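Bought a tablecloth. I have things to say about it and you are all going to sit through them.

The old one was white and had been through 1005 dinners by my mother's count, and she rounds down. It had a gravy stain shaped like Lake Michigan. I'd been covering it with the fruit bowl since March.

So I went to Tokby, where I meant to spend 20 dollars and stay ten minutes. You know how this goes. I came out with a cloth, a lamp shade for a lamp I don't own, and a headache.

The cloth is teal with a white grid. On the shelf it looked calm and sensible, like something an architect would eat soup on.

What I failed to consider is that a grid is a witness. With a plain cloth you can be off by a couple of inches and live in peace. With a grid every guest can see exactly how far off you are, and in which direction.

I have now straightened it from all four sides. Each side disagrees with the others.

The creases are a separate issue. It came folded into a packet the size of a paperback. The label says they "relax with use." Seventy-two hours in, I'd call them settled. I'd call them residents.

Hae-won Myung came over, looked at it for a long moment and asked if I was planning to iron it. I said I was letting it relax. She said "on the table?" and ate my crackers.

For the record I do own an iron. It's a Hulent and it has 2 settings, off and scorch.

Anyway, I put the yellow block on it this morning to see what the color does against the teal. Best decision I've made in this whole affair.

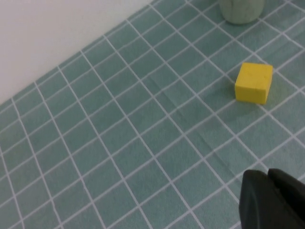 Lemon on teal. Please respect the wrinkles at this time.

I mean, look at that yellow. I had a whole centerpiece planned, with candles and a low bowl and some kind of branch. Canceled. The block has the job.

It sits across the lines, by the way. I tried to get it squarely inside one of the squares and it looked like I was about to lose at a board game. Crooked is better — crooked looks like a choice.

My brother wants to know why I don't get a real table, "like a Noguchi," and then I'd have no need for a cloth. Sure. Let me check the couch for change.

He eats off a Zivo shipping box, so I'm taking that under advisement.

Several of you are asking about washing. Label says cold, hang to dry, do not wring. I have wrung every textile I've ever owned, so we'll find out together.

And to the person who replied "just get placemats": four placemats on a grid. Think about lining those up. Think about it at six in the evening with people coming up the stairs.

Soup tonight. Wish the cloth luck.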